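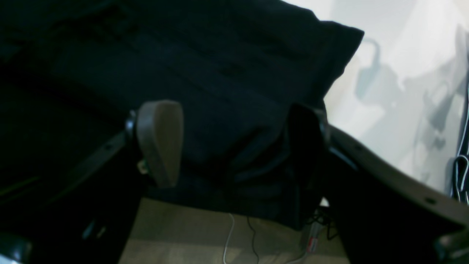
Who loses work when a laundry buys a folding robot?

At the Stikbridge plant, the folders lost the folding and kept the shift. Their day now goes to feeding, fixing and refolding, three jobs the brochure had filed under "savings."

## Week 2: The Stikbridge case

Read Mowat and Obi before Wednesday. Skip the appendix; Obi says he did.

**Background.** Management bought a Plurero cell to fold 200 pieces an hour. A good hand folder did 321. The cell, it was pointed out, does not take lunch. It does take Mhairi Buchanan, who was promoted from folder to "cell partner" with a lanyard and no raise.

**Terms to know**

- *Residual work*: whatever the machine leaves behind, usually the fitted sheets
- *Deskilling*: see Buchanan's interview, p. 15, including the part about the lanyard
- *Pacing*: who sets the speed, and who gets blamed for it

**For discussion**

1. Gillespie Munro (floor manager) calls the new jobs "lighter." Lighter for whom?
2. Should refolding count as the robot's output? Stikbridge counted it.

Bring one page of notes, folded however you like.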